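Harsh Joshi answers most questions about the Skereck kit by going back to the purchase order. His firm, Corell, repackages returned fitness goods for resale, and it has had the two-arm kit on evaluation for 12 weeks. He signed for it, he wrote the test plan, and he will write the recommendation.

"The datasheet says two arms, two parallel grippers, head camera, controller, cables, and software with a year of updates," he says. "All of that was in the crates. I mention it because with the previous supplier it was not."

The work Corell wants done is dull to describe. Returns come in mixed cartons. Somebody has to take items out, put like with like, and move the cartons on. The contents are soft, stretchy, and often still in plastic wrapping, a combination that fixed machinery handles poorly. Joshi picked resistance bands as the main test item on the grounds that they cause the most trouble by hand as well.

"A rigid box is a solved problem for me," he says. "I can buy that from several vendors. A band with a foam handle at each end and a bag over it has no shape you can rely on. You lift one and you may get four."

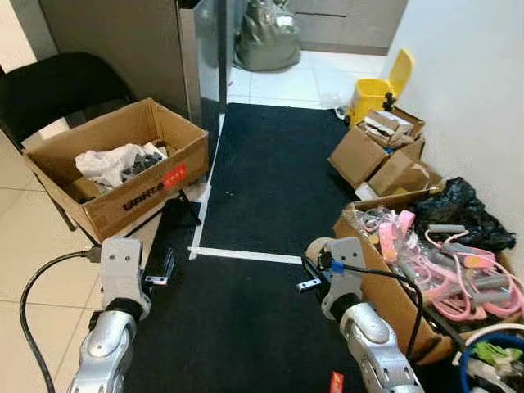 The arms over the taped mat, with a carton of pink and gray resistance bands beside the right gripper.

The evaluation area has had very little done to it. Joshi rejected a proposal for a clean cell with a fixed table and overhead lighting. The vendor would have preferred one, and so would the integrator, Lodhi, whose technician spent two days on the installation. His objection was cost. A fixed cell would have added to the price of every unit he might later order, and he wanted to know what the kit did on a floor, against a wall, with cartons standing open next to each other.

Setup took longer than the manual allows. Arm calibration was completed on the first morning, and the camera calibration had to be repeated after the head mount was found to be a few degrees off level. Joshi regards this as a documentation fault. "The procedure is correct, but the check for a level mount is in an appendix. It should be step one. We lost an afternoon."

He logged 885 pick attempts over the evaluation period and sorted the failures by cause. The largest group was multiple picks, where one band brought others with it. The second was wrapping: the fingers closed on loose plastic and the item slid out as the arm rose. Failures caused by the arm itself, such as joint faults or lost communication, came to 4, and all of them were cleared by a restart of the controller.

"I would buy the arms on that number," he says. "The grasping software I would describe as unfinished. It treats a bag as a surface. If the bag is loose, the surface is in the wrong place."

Skereck has since supplied a software revision that makes the gripper close, lift slightly, and check finger position before the full lift. Joshi says it helps with the wrapping problem and does nothing for tangles. It also adds time to every cycle, including the ones that would have succeeded without it. He has asked for a setting that applies the check only to wrapped goods and has been told it is planned.

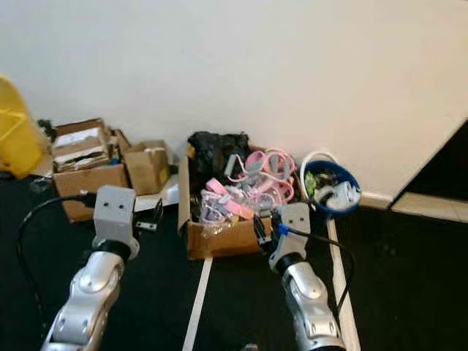 Cable routing is his other complaint. The kit is sold with external cables on the arms, and the installer decides how much slack to leave. Too little and the wrist stops short of its stated range. Too much and the loop can catch on a carton flap. Corell's final arrangement was reached by trial, and Joshi has sent the measurements to Lodhi so that the next customer does not have to repeat the exercise. He would pay extra for internal routing. It is not offered on this model.

He is more positive about the grippers. The fingers are a replaceable part, held by screws, and a change can be made with one hex key. The spare finger set costs $228, a price he calls high for the material and acceptable for the downtime saved.

On support, he is brief. Questions sent before noon were answered the same day. Questions about the controller went to a different office and took longer.

A competing kit from Prastham is due at Corell in December and will be run against the same test plan, with the same bands. Until then Joshi will not say which way the recommendation is going. He has asked Skereck to extend the evaluation agreement so that both kits can be on the floor at once, and he is waiting for the paperwork.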